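Rules that keep people safe near robots

Last updated: December

Maybe you have seen a robot arm in a film. It lifts a car, it turns very fast, and no person stands near it. In a real workshop there are people too, and people have soft fingers. So the robot must follow rules, and the people must follow rules as well.

A rule that many people agree to use is called a standard. You know some standards already. The plug of your lamp fits in every socket at home. A standard for robots works in the same way, only it tells how to build the robot and how to work beside it.

The first question in every robot workshop is simple: what can go wrong? Grown-ups call this a risk assessment. They walk through the job step by step and write down each danger. Can the arm hit somebody? Can it drop a thing? Can a finger get caught?

The last question is about the gripper, the robot's hand. Many grippers have two flat fingers that close toward each other, like when you pick up a pea with your thumb and pointing finger. A place where something can be squeezed is called a pinch point. The two fingers make one, and there can be others where parts of the arm bend.

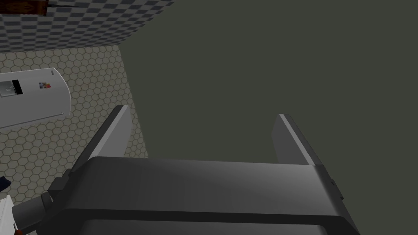

A robot gripper in a computer simulation. Its two fingers are wide apart and hold nothing.

Good practice is to try a new job in a simulation first. A simulation is a world inside the computer, a bit like a video game. If the gripper bumps into a table there, no table is broken and no one is hurt. At the Trernudora workshop a new program must finish 401 practice runs in the computer before the real arm may move.

But a simulation does not know everything. Real floors can be slippery, and real people do surprising things. For this reason the first real test is done slowly, and one person stays beside the stop button. This button is big and red, and everybody in the workshop may press it. You do not need to ask first.

Jacinto Contreras teaches new workers at Trernudora. On the wall of his classroom there are 7 rules, and these are the ones he repeats most:

Keep your hands away from the gripper, also when it stands still. A robot that waits can look the same as a robot that is switched off.

Tie back long hair and take off your scarf.

Do not step over the line on the floor - wait until the arm is stopped and the teacher says yes.

If you see something strange, tell it to a grown-up, even if you are not sure.

If you visit a place with robots with your class, look for the stop button when you come in. Then ask the guide who checks it, and how often.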